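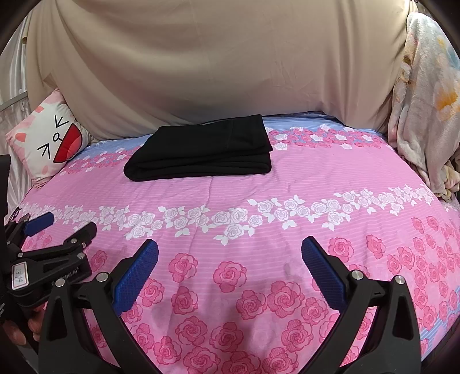 Posted by Lencho

So your bag didn't show up and you have travel insurance. Good! Now comes the paperwork, and I've been through it enough times to have a system. My last one was in April, coming home through Jallport, and it went pretty smoothly.

Before you leave the airport

Go to the airline's baggage desk and get a written report with a reference number. Don't let them tell you to do it online later (some will try). Take a photo of the report and of your bag tag right there at the counter, and hang on to your boarding pass too.

Check what you're covered for

Pull up your policy and look for "baggage delay", which is usually a separate section from "lost baggage". Mine is with Damum and it only kicks in once the bag is 3 hours late. It pays up to $1000 in total, with a $50 deductible. Yours will be different, so read it before you go shopping!

Buy what you need and keep every receipt

Toothbrush, underwear, a clean shirt, phone charger, that kind of thing. I stick to the basics, and I pay with one card so it all lands on one statement. Ask for itemized receipts, too. A card slip that just says $50 and a store name got kicked back to me once and I had to go digging through old emails for the real one.

Fill in the claim form

You'll want these next to you:

Policy number
Airline report and reference number
Boarding pass and bag tag
Receipts
Proof of when the bag was delivered

That last one trips people up. If a driver drops the bag off, ask for something with the date and time on it, or email the airline and have them confirm it in writing.

I scan everything into one PDF with an app called Ivby, but your phone's built-in scanner is fine. Put the receipts in date order and write the claim number on each page.

Then wait

Save the confirmation email. If the airline pays you anything in the meantime, tell the insurer, as they'll normally take it off what they owe you. And if they turn down one item, ask which line of the policy they're going by and reply to that same email with whatever they say is missing.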